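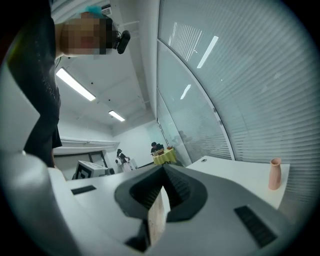

Rehema Waweru asked whether the pale blocks should be sealed before they go out to the Flenham room, and her view is that bare wood picks up hand grease within a week. Guadalupe Lozano would leave them bare, as sealed faces slide on a white tabletop.

Sun 8 May
Posted by Itzel Varela
2 comments

Block and vase set, second pass.

Wooden blocks: 12 in the batch, 11 kept. The reject has a corner knocked soft and rocks when stood on end. Faces sanded by hand, long edges broken lightly, ends left square. Standing upright is the useful test; lying flat hides a bad end.

Bare for now. Two blocks set aside with one thin coat of matte sealer, to be compared with the bare ones after 100 handlings each. Tally sheet is taped inside the cupboard door. Please mark it at the time and not from memory at the end of the day.

Salmon-pink vase: tall and narrow, flared at the top, so the weight sits higher than I would like. Keep it well in from the table edge. Dry sand in the bottom was tried in January and worked, but it got into everything when Markos tipped it out. Will try a glued-in disk next. Matte finish marks easily – damp cloth only, no spray.

Table: wiped down, top clean. The small round hole near the back corner still wants a plug. Kodbridge sent the wrong diameter twice.

Blinds stay closed until the set is finished. Open slats put stripes across the white top and I can't judge the finish on the blocks.

To do:
- plug for table hole
- second coat on one sealed block only
- ask Dulce for the finer paper

12 shares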